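# Prerkeo will rent you two arms by the day

Small shops that spend their afternoons moving little boxes out of one place and into another now have the option of paying something else to do it. Prerkeo, the Ondbridge automation firm, has begun renting out Endow, a two-armed bench robot that comes with its own frame, its own work surface and a manual of 157 pages. The price is $165 a day, and the day is defined on page nine. 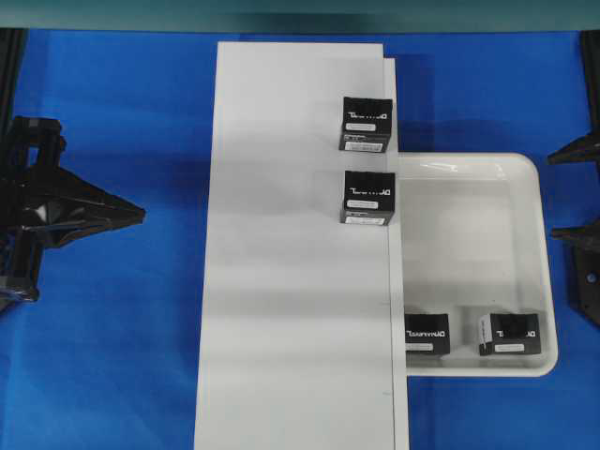

*By the Ondbridge Trade Sheet workshop desk*

Endow is aimed at the sort of business that has looked at factory robots, looked at what they cost, and gone back to the packing table. Prerkeo's brochure calls these customers "the underserved middle." Most of them would probably say they run a parts counter.

The offer works like a tool rental. A van brings the cell in pieces, a Prerkeo technician puts it together, and the customer gets two arms, two grippers, cameras, and a laptop with a cheerful orange button on the screen. The job is taught by guiding the arms through it by hand until the software says it has seen enough. At the end of the rental the van comes back. Damage to the customer's bench is covered. Damage to the customer's schedule is dealt with in a paragraph of its own, and the short version is that it isn't.

Jobs come from a menu. Tray loading is the cheapest, and it's the one Prerkeo likes to run for visitors: small boxed parts go from a flat board into a tray, and the machine is left to get on with it. Sorting by label costs more. Anything with a lid costs more again, and anything with a bag is listed as "please call." We called. Bags are under development.

The company has a fair amount riding on tray loading. Its first big trial, at the Kolev spare parts warehouse across the river, ran through most of October and was meant to cover three jobs from the menu. It ended up covering one. Kolev's view, sent to us in a written reply to our questions, was that the other two "remained interesting." The warehouse has still signed up for another month, so somebody over there likes the thing.

What Kolev liked, according to the same reply, was that the cell asks for very little. It fits on a space the size of a desk, it plugs into an ordinary outlet, and the night shift was able to restart it without waking anybody up. What Kolev liked less was the speed. A person who knows the job and wants to go home will beat Endow to the bottom of the pile, and the gap isn't close. Prerkeo doesn't argue with this. Its sales pitch is that the person could be doing something else, and it leaves the choice of something else to the customer.

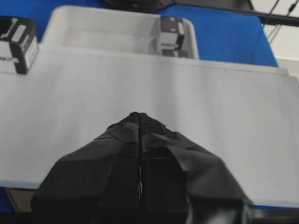 *Fingers together over the white board, with the bin beyond.*

Much of the rental agreement turns out to be about fingers. Each gripper has a pair of them, and customers are allowed to dress them to suit the parts they handle. Slick boxes want a grippier covering, soft cartons want a softer one, and Prerkeo will sell you a finger kit for either. It will also let you use whatever is in the drawer. The manual has a full chapter on wrapping, with drawings, and it's easily the best written part of the book. The author clearly has opinions about folds.

There is a catch. If the covering works loose during a job and the machine stops, the clock on the rental keeps going. Kolev's people got around this by checking the fingers at every break, and by keeping a roll of tape next to the laptop, which Prerkeo has now adopted as official advice and printed on a card.

The second thing the agreement is fussy about is where parts start. Endow doesn't need them lined up like soldiers, but it does want them on the board, label side somewhere sensible, and with enough room around them for a finger to get in. Customers who tip a crate onto the board and walk off will be sent a friendly message. Customers who do it again will be sent the same message, because there's only one. 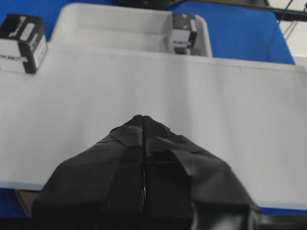
On price, the comparison Prerkeo would like you to make is with buying. A two-armed cell of this type is a serious purchase for a firm with a handful of staff, and it comes with the question of what to do with it once the big order has gone out. Renting takes that question away for $165 a day, plus delivery. The comparison most shop owners will make is with a teenager. Prerkeo's brochure has a table on this too, and it's a brave table. It gives the robot a check mark for "does not use phone," then lists the phone app needed to monitor it two lines further down.

Delivery deserves a second look before anyone signs. The cell ships at some 100 pounds, it won't go up a spiral staircase, and the technician will do one flight of ordinary stairs and no more. Anyone with a workshop over a shop should measure first. There's a form for it on the Prerkeo site, along with a diagram of a doorway in case you haven't got one handy.

Setup takes most of a morning. We were told two hours on the phone and "a morning" by the technician, who has done it. Lighting is a sore point. The cameras dislike direct sun, so a bench under a window will need a blind or a move. The technician also asks that nobody lean on the frame, hang a coat on it or rest a cup anywhere near the work surface. All of these are in the manual, and all of them read as if they were added one at a time.

Help during the rental comes by chat, from eight in the morning until six, and someone at Prerkeo can look through the cell's cameras if you give permission. The permission lasts for the session and then has to be given again, a nuisance that Kolev said it was happy to put up with. 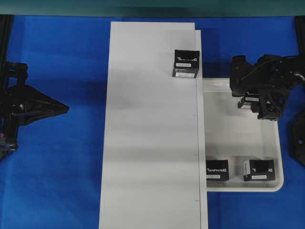

Whether two arms are worth having for a job this plain is a question Prerkeo gets a lot. One-armed rentals exist, they cost less, and they take up less of the bench. The company says the second arm earns its keep when parts are spread out on both sides, or when a box needs steadying. Tray loading doesn't always give it the chance. With two of the black DYNAMIXEL boxes in the tray, one on the board and one between the fingers of the right gripper, the left arm has its wedge pointed at the middle of the table and its tip short of the board, like a dinner guest who has offered to help with the dishes. You are paying for both. Prerkeo says a one-armed Endow at a lower rate has been discussed, and would say nothing further, except that the frame would stay the same size.

There are a few things Endow won't do at any price. It won't handle food, glass, live animals (someone must have asked) or anything the customer describes on the form as "kind of sticky." It won't drive itself around, so the parts have to come to it and somebody has to take the full trays away. It won't work with the work surface swapped for one of your own, at least without a paid visit to set the cameras up again. And it doesn't count stock. Several shops at the Ondbridge open evening had assumed it did, and you could see the interest leave the room, then come back a little when the free parking was mentioned.

Training is included for two people per site. It takes place at the customer's bench, on the customer's parts, and finishes when both trainees can stop the machine without looking for the button. That seems like the right test. A third trainee is extra, as is a printed copy of the manual. The file version is free and can be searched, though a search for "stuck" brings up more of it than you'd hope.

Prerkeo is holding the current rate for the first 100 customers to book, or until 31/12/2021 if they don't turn up by then. After that the daily price goes up by an amount the firm describes as modest and hasn't set. Bookings are for three days at the least. Kolev's extra month is already in the calendar, and the firm has only so many vans, so anyone hoping to have the cell in place for the holiday rush should ask about delivery before asking about anything else.

Demonstrations run at the Prerkeo workshop in Ondbridge by appointment. Visitors can bring a few of their own boxes to try. Leave the bags at home.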